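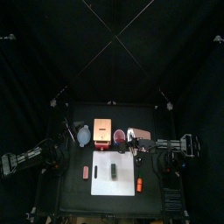 Changes to Draft Line Service for Members

The Flomov Homebrewers' Cooperative has revised the terms under which members may borrow and return keg dispensing equipment. The new terms take effect with this issue, dated 5/28/21, and apply to both the Flomov and Otville locations. Members who currently hold equipment on loan may keep it until the end of their present loan period under the old terms.

The loan period for dispensing taps, regulators and carbonation caps is now 40 days. Members may renew a loan once, in person or by telephone, provided that no other member has requested the same item. The number of items that one household may hold at the same time has been set at four. Kegs themselves do not count toward this limit.

All taps must be returned clean. A tap is considered clean when it has been taken apart, soaked in brewery wash, rinsed and allowed to air dry. Household dish soap should not be used, as it leaves a film that affects the head on the next member's beer. Taps returned with residue in the spout or the shank will be cleaned by staff and the cost charged to the member's deposit.

Members are reminded that gas cartridges are not supplied with loan equipment. Only food-grade cartridges may be used. A cartridge should never be removed from a regulator while the line is under pressure. The dial is to be turned fully to the off position and the relief valve opened before the holder is unscrewed. Regulators that have been dropped should be reported at the desk when they are returned, whether or not any damage can be seen.

The Cooperative has also completed its change of supplier for replacement seals. Seals purchased before January were made by Aryee and fit the older narrow-neck lids. Current stock is made by Braler and fits the wide-neck lids now in general use. The two are not interchangeable. Members who are unsure which lid they own should bring it to the counter, where a gauge is available. Unopened packets of the older seals may be exchanged at Otville while supplies last.

Membership stood at 979 households when the loan register was last reviewed. Deposits remain unchanged for the current year.

The equipment desk at Otville will be closed for 2 days for stocktaking. Dates will be posted at the counter. Returns during that time may be made at Flomov.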